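Mon 19 January

## Session 6: How a bracket shapes a season

Welcome back! Last time we looked at how fighting game events grew out of arcades. Today is the part I look forward to every year – formats. Have your Burnia handout open, the one with the blank brackets.

### Single vs. double elimination

A 16-player single elimination bracket takes 15 matches. Double elimination takes 30, or 31 if the grand final resets. That reset is a gift for viewers and a headache for whoever booked the hall.

Look at the Stesstead Open. It drew 331 entrants last May, far too many for one bracket, so the organizers ran pools first and seeded the top finishers. Note how early the two favorites could have met under the old seeding (work it out, it's fun!).

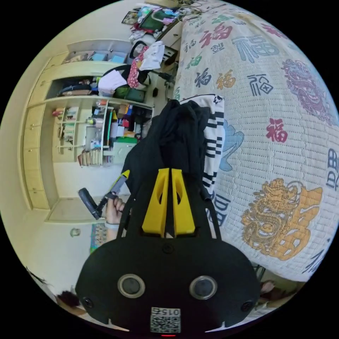

### Swiss rounds

- Players meet others with the same record
- Everyone keeps playing, even after a loss
- Tiebreakers matter a lot – read the Plistitz rulebook, section 4

Plistitz switched its online league to Swiss and had 2,471 sign-ups, its biggest field so far. I love this case because the players asked for the change themselves.

### For next week

1. Draw an eight-player double elimination bracket by hand.
2. Read Omolara Lawal's chapter on seeding.
3. Watch one Obi Cup match with the sound off and write down every moment you could still tell who was ahead.

Bring the drawing on paper, please.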